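5.2 Do endorsements move turnout?

The claim that a well-known entertainer can bring young voters to the polls is repeated so often that it is rarely tested. We are not convinced by most of the evidence offered for it. Turnout rose in Hundum after the Sisine campaign, but it also rose in 7 neighboring districts where the campaign bought no airtime and held no events. A rise that shows up everywhere is weak support for a local cause.

Our survey reached 200 registered voters under 30. Of these, 64 percent could name the campaign, and many said it had made them "more likely" to vote. Such answers should be read with care. People overstate their own voting in nearly every survey that checks them against the rolls, and they may overstate their reasons as well.

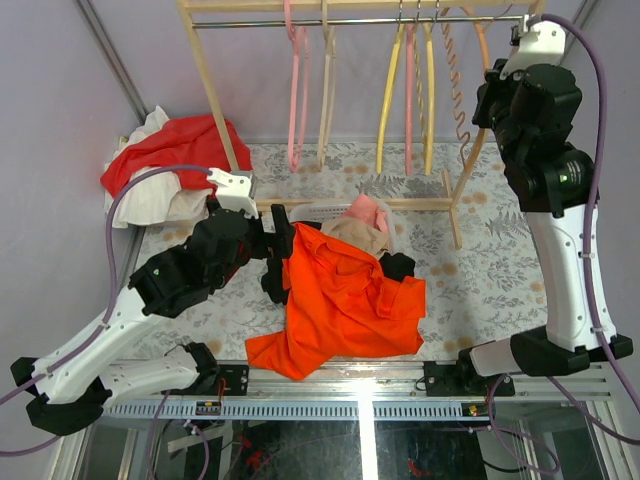

Figure 2. Two robot arms and a wooden clothes rack with hangers.

The matched records tell a duller story. Among voters who recalled the campaign, turnout was about 2 points higher than among those who did not. Once we account for past voting, the gap can no longer be told apart from zero. Waweru, the one district with door-to-door visits, does look different, though the visits began in June and overlapped with a school funding measure that drew its own crowd. We cannot separate the two, and we doubt that the campaign's own report could either.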